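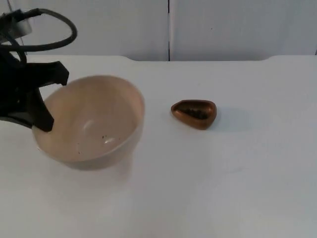 Figure 4. Transfer task, small dish and bowl. Gripper open at the bowl, nothing held.

5.3 Failure analysis: the open-at-rim fault

We ran 100 transfers with the Griladdale policy and 100 with the scripted baseline, same table, same bowl and small dish (Fig. 4). The task is simple to state. Fingers go to the dish, close on a pinch of the granular material, travel to the bowl, open above it. Score is by mass in the bowl at the end of the run. The baseline was slow but had no faults of the kind discussed here. The learned policy had 11.

In all 11 the gripper reached the bowl with its fingers already open. Pinch lost on the way, or never taken. The policy then did the rest of the motion as if the load was still there: lower, pause, release command, retract. Nothing in the logs marks these runs as bad. The controller reported success each time, and the only way we caught it was the scale, plus going back through the video by hand.

We first blamed the grasp. Loose material is hard to hold between two fingers and we expected some loss. But in 8 of the 11 the finger gap reading shows a normal close at the dish, then an early open partway across. So the command to open was sent by the policy itself. The other three look like plain missed grasps, fingers closed on too little and the gap went to zero. We treat those seperately and don't discuss them more.

Why early? Our best guess is the wrist height. The release is tied in the training demos to a drop in height near the bowl, and the demos from the Ferkcombe setup were recorded on a lower table. When the arm passed through the same absolute height on our table it was still in transit. Shifting the height input by the table offset removed the early opens in a short re-run, but this was a small test and we would not lean on it. Joint angles were left as they were. Someone should check those too.

Second problem, more serious for anyone copying this setup. With the load gone the policy sometimes came in low. The lower finger went past the near rim and down toward the inside wall of the bowl. Contact force was not measured at the fingertip, only estimated from motor current, and the estimate is poor at slow speed. In one run the bowl slid toward the back edge of the table before Aníbal Sotelo hit the stop. No damage. The force limit had been set for a rigid block task the month before and never changed back. Our mistake. The limit now sits in the task file and the Gritinora driver refuses to start without it.

Two changes came out of this. The success check now reads the finger gap at the moment before release: if the gap is already open the run is flagged and the arm holds still until a person clears it. And the height floor over the bowl is fixed in the driver, below the policy, so a bad action can't get under it. The Nguyen-Tran filter, which we had hoped would catch both, caught neither, as it looks at joint velocity and these motions are slow and smooth. We kept it in anyway for fast faults.

What we did not fix. A gap reading can't tell a small pinch from no pinch. Crumb-size remnants in the bowl also upset the scale between runs if it isn't wiped and zeroed, and for the first part of the March runs it was not. Those scores are reported with the rest in Table 3 but marked. They do not change the fault count, wich comes from the gap log and the video only.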